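Fladham workshop notebook, April

2 comments

Bench notes, stone sealing. Started at half past seven because the compressor next door doesn't kick in until nine and I can't think once it's going. Tea first, then gloves.

Where we'd got to: the penetrating sealer from Plendelov was going on fine but drying with a greasy bloom on the darker offcuts. Pale ones, no worries at all. I'd been blaming the cloths (new batch, they shed a bit) and Senthil had been blaming me, more or less politely. So today was meant to settle it. Same sealer, same tin, old cloths versus new cloths, on pieces cut from the one slab so neither of us could wriggle out of the result.

Prep as usual. Each piece cleaned with the neutral cleaner, rinsed, wiped with acetone, left on the rack. The faces had been taken up to 2000 grit last week, and I did wonder out loud whether that was the whole trouble, a surface so tight the stuff has nowhere to go. Senthil said write it down and test it after, don't change two things at once. Fair enough, so I've written it down!

First coat went on with the old cloths. Dwell time 30 minutes, then buffed off. Bloom. Second lot with the new cloths, same dwell, same buffing. Bloom again, maybe a touch worse along one edge, but I'd been leaning on that edge while I answered the phone so I'm not counting it. The cloths are innocent and I owe them an apology, having binned half a packet.
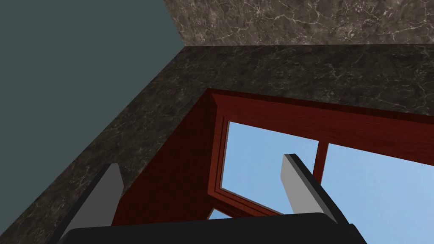

After smoko I cut the dwell right down. I know the label says otherwise, but the label was written for someone's thirsty old travertine patio and we're doing polished kitchen tops. Wiped it on, waited five minutes by the wall clock, wiped it off hard, then again with a dry cloth before it could grab. Much better. Tilted it under the window and couldn't find any colour shift or smear, and I was properly looking for one. Did a second piece the same way to be sure and got the same answer.

Then the grit question, seeing as it was still nagging. Took one spare back a couple of steps on the hand pads and sealed it at the full dwell. Only a faint haze on that one, so there is something in it, though no customer is going to thank us for a duller top just so we can follow the instructions. Short dwell it is.

Drip test on the keepers: water, oil, a bit of Senthil's leftover beetroot juice (don't ask me why he had it, he's on some sort of health kick). Water beaded nicely. Oil left a shadow that I could only see side-on and I want to look at it again tomorrow with fresh eyes. Beetroot wiped clean off. Haven't tried vinegar and I'm not going to on these, we all know what acid does to a marble polish and no sealer will save it.

Job stuff, while I've got the pen out. The Venkataraman kitchen is costed at $485 for the sealing and I'd like to leave it there. Shorter dwell means less standing about, but the extra dry wipe eats most of what we save. Mrs V asked again whether it'll be "stain proof" and I said stain resistant, and to get onto red wine quickly. Could whoever rings her next please use the same words?

Grondance sent through their price list for the other sealer, the water-based one. Smells nicer by all accounts. Not opening that can of worms until this tin's finished.

To do: relabel the rack (the masking tape's fallen off again), order acetone, look at the oil shadow, find the good tin opener.

Comments (2)
Senthil Palaniappan: Oil shadow still there this arvo but fainter. Give it another night before you re-coat.
Me: Will do. Your beetroot's in the fridge door, please take it home.

2 comments · 0 shares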